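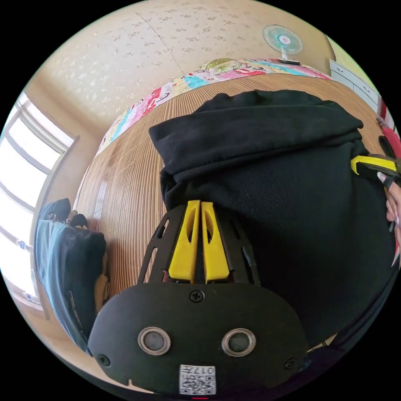 How long does it take to learn to fold a sweatshirt properly? At the Ostrowski house in Goramberg they allow you 10 minutes, and I used all of them and a few of somebody else's.

The open day ran on Thursday, May 21, 2020, and I went with Hazel Boateng, who had read the flyer more carefully than I had. I was expecting an exhibition. What you get is a row of upstairs bedrooms with people putting clothes away in them, and a woman at the bottom of the stairs who asks you to take your shoes off. Admission was 6 dollars, tea included. The tea was fine.

Soledad Zamora teaches the folding. She has firm views on black sweatshirts, which hide their own seams and collect every bit of lint in the county. Find the ribbed parts first, she says, the cuffs and the hem, and work by feel from there. She also says most of us give up too early and roll the thing into a sausage. I looked at the floor during this part.

My favorite room was the bedroom at the back. I have been to furniture fairs with whole halls of beige, and it was a relief to stand somewhere that had simply gone ahead and used pink, red, turquoise and yellow on the same quilt, then added a green pillow. 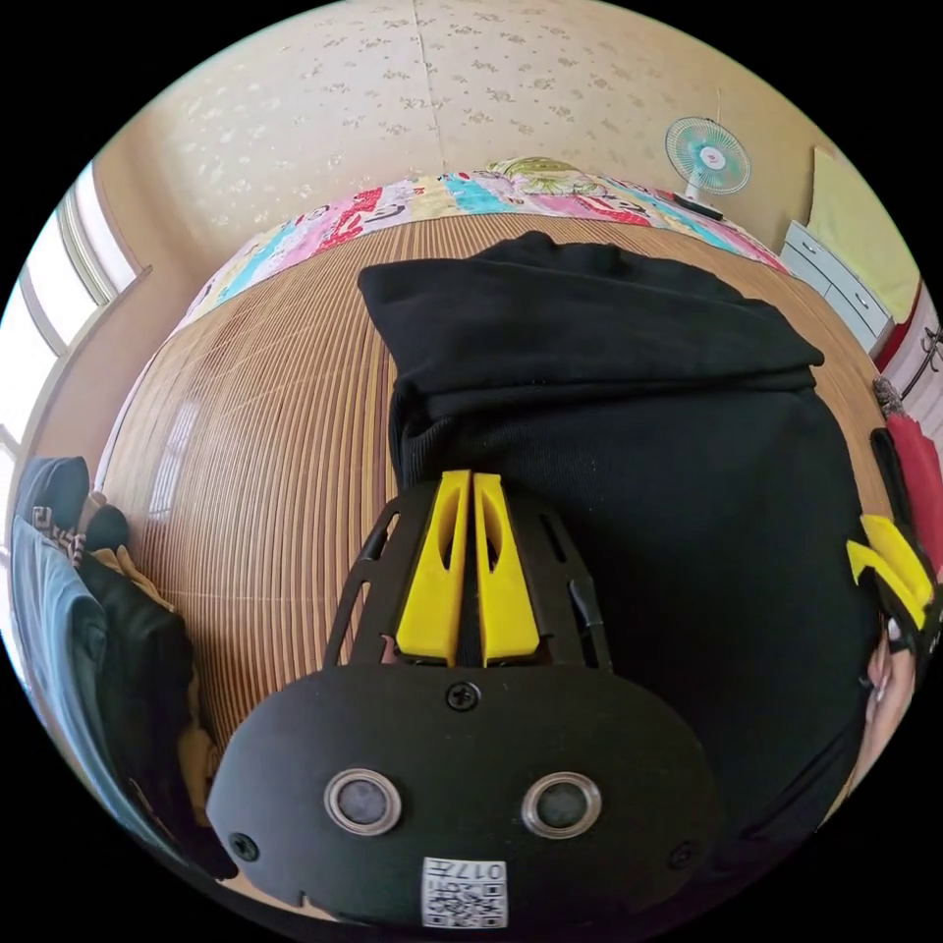 Hazel wanted to know about the bamboo mat, and whether you fold on top of it or take it off the bed first. On top, according to Soledad, who likes a flat surface and doesn't care much where she finds it. I tried this at home afterward on a soft mattress with no mat and can report that the sleeves wander.

We both liked the wallpaper, cream with a small floral pattern, the kind my aunt had in Rengate and spent years threatening to strip. Hazel liked the little fan on the white cabinet even more – she asked if it was for sale. It was not. There is a shop downstairs, where a Vosell folding board costs 189 dollars, and I put it back very gently.

Getting there is easy enough if you take bus 2 and ignore the first sign for the house, which points at a hedge. The next open day is in June. Wear decent socks.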